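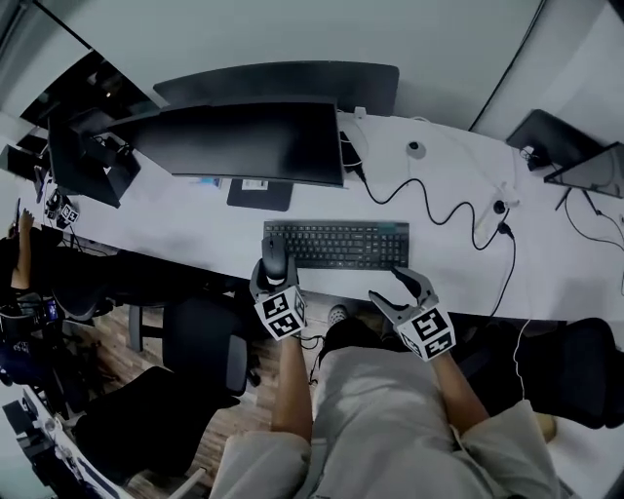

A black wireless keyboard and mouse on a white desk, with the monitor behind.

Themis Karras — March — Games
Filed under: Strategy, Reviews
Share this post | Print | 3 comments

Kindano, the historical trading simulation from the studio Tzanetos, left early access this month. I have followed its development since the first public build and have now completed one full campaign on the standard difficulty. The following remarks concern the PC version only. A console edition has been announced, but no release window has been given.

The campaign opens in 1582 in the port of Lovura, a small harbor town with one warehouse, two ships and a considerable debt to a family of bankers. The player is expected to repay that debt within 11 in-game years. The term can be extended once, at a higher rate of interest. I would advise new players to accept the extension, as the early trade routes do not produce enough income to support both repayment and the purchase of a third ship.

The economic model remains the strongest part of the game. Prices respond to weather, to piracy and to the decisions of rival houses, and the ledger screen now shows the cause of each change. In the early access version this information was spread over four separate menus. The revised ledger also permits the player to sort cargo by spoilage date, a feature that was requested on the official forum for a long time.

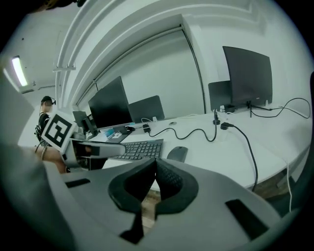
Naval combat has received less attention. Engagements are still resolved on a small grid, and the wind indicator is difficult to read at higher resolutions. On two occasions a ship under my command refused to leave the grid after the enemy had surrendered, and I was obliged to reload an earlier save. The developers list this fault among the known issues for the next update.

The release version adds a second region, Firkard, which becomes available once the player's house has reached a value of 500 crowns. The northern ports freeze in winter, and goods must be moved by sled between them. Contracts in this region are signed a full season in advance. I found this to be a welcome change of pace, although the tutorial devotes only one page to it and omits the matter of penalties for late delivery.

Controls are generally well considered. All 77 commands may be reassigned, and the number pad can be used to move between ports without opening the map. Players on a compact keyboard will need to assign these functions elsewhere. There is no controller support at present.

My campaign took almost the whole month of evenings to finish. The debt was repaid in the ninth year, and the house of Lovura closed its books with six ships and a share in the Firkard salt trade. A second campaign on the higher difficulty is under way, and a separate post on opening routes will follow when it is complete.

Posted in Strategy. Previous post: Notes on the Tzanetos map editor.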